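How to Turn a Short Story into a Comic Script

Adapting prose for comics is mostly a matter of deciding what to leave out. The steps below are the ones we use in the evening course at Keltholm, and they work for a story of almost any length. Pick something short for your first try. Ten pages of prose is plenty.

Step 1. Read the story twice

Read it once without a pencil. On the second reading, underline every sentence in which something happens that could be drawn: a door opens, a man sits down, it starts to rain. Put a wavy line under thoughts and memories. Those are the parts that will need the most work.

Step 2. Make a beat list

Write each event on its own line, in as few words as you can. "Anna finds the letter" is enough. A story of this size usually gives a list of 19 or 20 beats. If yours comes to 105, you are listing gestures and should merge them.

Step 3. Divide the beats into pages

Set a page count before you start. We use 16, which folds neatly into a booklet. Give each page one or two beats, and put surprises on left-hand pages so that the reader has to turn to reach them.

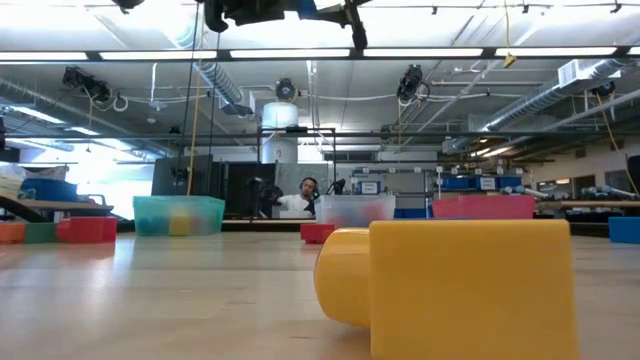
Yellow and red pieces on a light wooden tabletop.

Step 4. Write the panels

Number the panels on every page and start again at 1 on the next. For each panel, write who is there, where they are and the one action shown. A panel can hold only one action per character. "She picks up the cup and drinks" is two panels — choose the one you need.

Keep the narrator's voice for captions, and keep captions under 25 words. Brunello Colombo, who adapted the Fuentealba stories for Estix, cuts any caption that repeats the drawing. Try the same with yours and see how many are left.

Step 5. Deal with the thoughts

Go back to the wavy lines. Some can become dialogue. Some can be carried by a face or by the weather. A memory can have its own panels with a different border, as long as you use that border every time. Drop the rest.

Step 6. Draw thumbnails

Sketch each page small, with stick figures. Put the lettering in first, as balloons take up more room than you expect. If a page is too full, go back to Step 3 and move a beat.

A note on permission: if the author is living, or the work is still in copyright, get written consent before you publish or post any pages. Scripts for the Trulville reading group are due by 13th February.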